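Well, the Plestby seed swap is back in April and I'm ridiculously excited! We're in the old Wasonier building again, doors at 2, and there'll be tea (and my lemon cake, if it survives the drive). 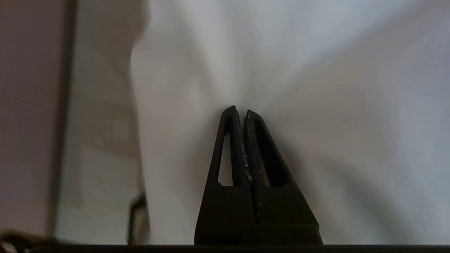

Photo: Plestby Newsletter

Bring whatever you've saved - beans, sweet peas, odd squashes - in labelled envelopes please. I took home five mystery packets last year and I'm still guessing at three of them. Entry is free, and spare pots are welcome too, so do have a rummage in the shed before you come.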